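3.2 Storage of small wired parts at the benches

The second part of the study dealt with parts that have leads attached. Screws, washers and spacers can be poured from one container to another and counted by weight, and the workshops that took part reported few problems with them. Push-pull solenoids are less convenient. Each one carries a pair of wires with a connector at the end, and the wires take up more space than the metal body. When solenoids are kept together without dividers, the leads cross over one another, and a person who reaches for one part may lift two or three.

Three workshops took part in this section of the study: Goso, Ekik and Leltent. All three repair and rebuild small dispensing and locking units, and all three keep solenoids within reach of the bench for the length of a shift. Over the study period we recorded 443 picks, of which 135 were made from open plastic bins and the remainder from divided trays or from the supplier's original packaging. A pick was defined as the removal of a single solenoid, with its connector, to the bench mat. If a second part came up with the first and had to be put back, the pick was recorded as tangled.

Solenoids in the open bins were not sorted by type. Parts with blue-wrapped coils and parts in plain silver cases were stored together, and the staff told them apart by eye. Figure 4 gives a typical view of such a bin. The leads spread well beyond the frames, and a connector may come to rest closer to a neighboring part than to its own. For this reason, workers at Goso were asked to follow the wire back to the frame before lifting.

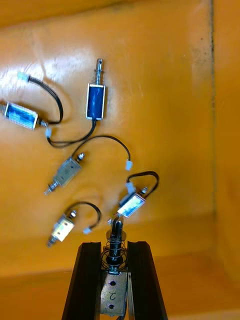
Figure 4. Push-pull solenoids in an open orange bin, with black twin leads and white connectors.

Daryna Nechyporuk objected at the review meeting that the bin was being blamed for a fault of filling. In her view an open bin works well as long as it holds few parts, and trouble begins when a full delivery is tipped in at once. She added that divided trays had been tried at Ekik in April and that the compartments were too short for the leads, so that the connectors hung over into the next row and caught there.

The records give partial support to this position. In bins holding 30 parts or fewer, tangled picks were uncommon and were usually cleared with one hand. In bins holding more than 40, workers often stopped to separate the leads before they could go on. We have too few observations between these two levels to say where the change takes place, and the mix of coil types was not controlled.

Two practical measures were tested. The first, proposed by Marta Kobzar, was to fold each lead back along the frame and hold it with a paper band. Banded parts were easy to pick, but the bands had to be removed at the bench and the time saved was largely lost. The second was to refill the bins in small amounts several times per shift. Staff at Leltent preferred this method, although it required a second storage place near the bench. The effect of both measures on damage to the connectors is considered in Section 3.3.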